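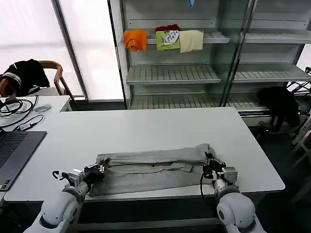

Section 8. Setting up the fold planner

Read this section before you let Cirden move anything. The planner is good at proposing folds and bad at knowing when it has failed. Treat its confidence score as a hint.

8.1 Before you start

1. Close every other program that talks to the arms. Cirden will not warn you that two programs are sending commands. It takes whichever arrives last.

2. Start the arm driver, then the camera driver, then Cirden. The quick-start card says the order does not matter. It does on every Konala release we have tried.

3. Open the Status tab and wait for both arms to show READY. A green dot beside the camera name means only that the driver is running. Open the live view and check that the picture changes when you wave a hand over the table.

4. Load the table file. If the table has been moved since the file was saved, make a new one. The automatic correction hides small errors in height, and you will meet them again when a gripper presses into the tabletop.

CAUTION: Keep one hand on the stop button during steps 5 to 8. The Pause button on the screen finishes the current motion first.

8.2 First fold

5. Lay one garment flat on the table and press Detect. The outline drawn on the screen should follow the cloth. Light-colored cloth on a light table is the hard case. Expect the outline to wander at the hems and sleeves.

6. Check the two grasp points by eye. If either one sits on the table or on an inner fold, drag it to the edge of the cloth. Do not press Detect again and hope.

7. Set the speed limit to 50 mm per second. The default is 200, which may suit a demo but leaves you very little time to reach the button.

8. Press Step, and keep pressing it for each motion. Do not use Run until the same garment has gone through all its folds in Step mode.

Note: "Fold complete" means the arms reached their last planned position. The planner does not look at the cloth again before it prints this message. If you need to know the result, turn on Recheck in the Planner tab, then look at the table anyway.

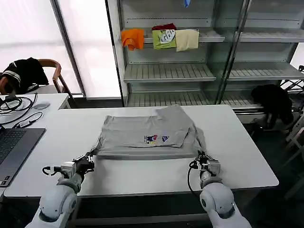
Can I skip Step mode if the garment is one Cirden already knows?

We advise against it. A saved garment gives the planner a starting shape and a list of folds, but it says nothing about how the cloth is lying today.

8.3 Checking the wrist view

9. Send both arms to Home and open the grippers from the Tools tab.

10. Open each wrist view in turn. Both fingertips should be in view. If they are not, correct the mount before you touch any software setting.

11. Run Finger Check with nothing between the fingertips. Error 828 at this point means the check sees something being held. Clean the lens and repeat. The Zanditz help page suggests raising the threshold, which makes the error go away and the check useless.

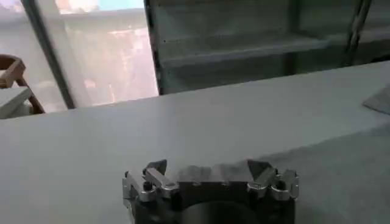

Figure 8-3. Wrist view with the gripper open and nothing held.

12. Save the settings under a new name. Cirden overwrites the last file without asking.

Steps 3 and 11 revised by Yabsira Woldemariam, December 22, 2024.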